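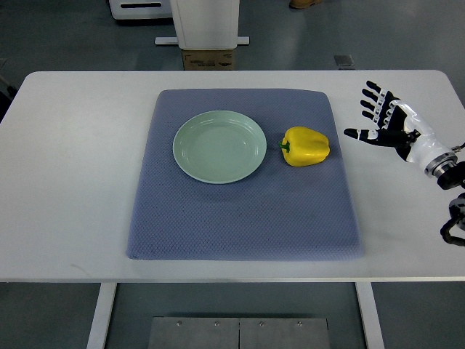
Figure 3. Mat, plate and pepper, with the hand open at the right.

3.1 Setting the table for Vi

1. Lay the mat on the table and smooth it.
2. Place one plate on the mat. Leave it empty. Filling it is Vi's job.
3. Put one bell pepper beside the plate, on its side, with a small gap between them.
4. Say "plate it" and step back.

Note: You will have noticed that you could have plated the pepper yourself during step 3. Most owners do – resist.

Caution: Keep fingers away from the hand until it has stopped moving.

If Vi fails 3 times, go back to step 1. After 11, eat the pepper and see Section 13.

Vi does not wash, slice or cook. For dinner, please continue to use a person.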